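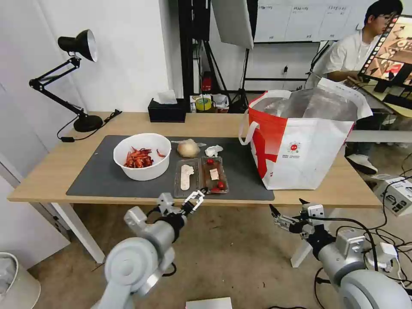

Right, my lovelies, several of you asked how I pack food for a long train day, so make a cup of tea and I'll do my best to keep it short (I won't manage it). It's 90 minutes to Vestholm on a good Tuesday, and the trolley has never once reached our carriage before Penner.

I get everything out on the table first, before a single thing goes in the bag. My sister-in-law Mireille packs straight from the fridge and is forever ringing me from the platform about forgotten cheese!

Tomatoes never go in loose, please. I did that in February and my good cardigan still has the marks. A shallow tray keeps them from rolling under everything heavier, and you can eat straight out of it on your lap.
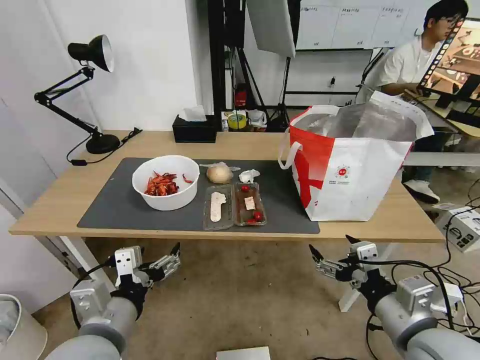

Bags are where I get fussy, and I've been through a fair few. The thin cotton ones are lovely for books but hopeless for anything that wants keeping cool. What you want is a silver lining like the one in this red and white bag, and proper handles too, so you can hook it over your arm while you hunt for your ticket. Cherry tomatoes in their clear tray go in last, right at the top.

Blair has just messaged to ask about ice packs. Yes, one, flat on the bottom, wrapped in a tea towel so it doesn't sweat on the bread.

And napkins! Take twice as many as you think. Off to find my flask lid now, I had it this morning.

Last updated: Tuesday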